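Chapter 6
Holding On: Jaws, Tips and Grip

I broke a lot of thread before I understood this chapter. My first month of suturing practice, I blamed the thread, then the needle, then the pad. My teacher let me go on like that for a while and then handed me a different instrument. Same thread, same knot, and it held.

So before we tie anything, I want to spend a few pages on the part that does the holding. You met the needle and its curve in Chapter 5. Now we look at what grabs it, and at what grabs the tissue on either side of the cut (those are two separate jobs, and students mix them up all the time).

Start with the inside of the jaw. Run a gloved fingertip over it the next time you have one in your hand. Some faces are smooth, some have crisscross teeth, and some have fine slanted grooves. Grooves bite. They keep a needle from rolling, and they will also chew up a delicate thread if you squeeze it in there – I managed to fray 193 stitches in one February before I started writing them down and getting embarrassed.

Then look at the hinge. A short jaw close to its hinge squeezes hard and opens small. A long one reaches farther and gives you a softer pinch at the tip. When the work is right beside an incision, I like to come in with the jaws already open and the tip just off the surface, so my first touch is the one I meant to make.
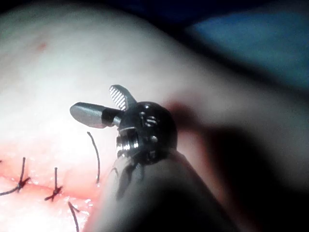 6.1 How Hard Is Hard Enough?

Most beginners squeeze too much. I sure did! Try this warm-up before you read on. Lay a strip of damp paper towel on your practice pad, pick it up by one corner, move it across the pad and set it down. Now check the corner. If you see tooth marks, do it again with less pressure.

Keep going until you can do it five times in a row with a clean corner. My Bakalis pad came with a booklet that asks for 100 tries, and I thought that was silly until I got to 60 or so and my hand finally relaxed.

Write your count in the margin. We'll come back to it in 6.3, where we swap the paper towel for thread.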